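Clarby handheld gripper kit: progress report to the Rweyemamu Fund, August
Prepared by Erick Barasa

The fund asked whether the Clarby kit is worth buying in quantity for the partner workshops. 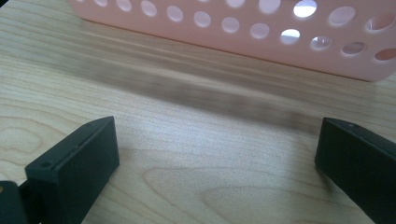 My position is still no, or at least not yet. We have had two kits on loan from Durkatell, the reseller, and we are 10 weeks into the review. The sales sheet promises that a newcomer can record usable demonstrations "within the hour". Our quickest trainee needed most of a morning, and that was with me sitting next to her.

Work to date

We have stayed with tabletop jobs: picking up small household things, putting them in a basket, taking them out again. Of the 16 tasks in the plan, 10 are finished. The rest need the wider fingers, which Durkatell has listed as "shipping soon" ever since we signed. I rang again on Wednesday and was given the same answer by a different person.

Recording itself is fine once the kit is set up. The grip is comfortable for short spells, though two of the three trainees complained of a sore wrist by the afternoon.

Problems

Glare is the main one. Under bright overhead light a pale tabletop washes out in the recordings, and the Flusent software that comes with the kit then loses track of where the tool is. It does not warn you. We only found this out when we played back a full day's sessions and had to throw away about a third of them. The manual suggests "even lighting" and leaves it there.

Calibration also drifts. Durkatell says once a week is enough. We now do it every morning, and I would not trust a longer gap.

Costs

Spending is within budget, mainly due to the loan being free. That will change. The Flusent licence is charged per kit per year, and the quote we were sent leaves out support after the first 3 months. I have asked for the full figure in writing and have not had it.

Next period

Finish the remaining tasks if the fingers arrive. Repeat the discarded sessions under softer light – same trainees, same tasks – and compare. I would ask the fund not to sign the volume order until those results are in, whatever discount is being offered for an early answer.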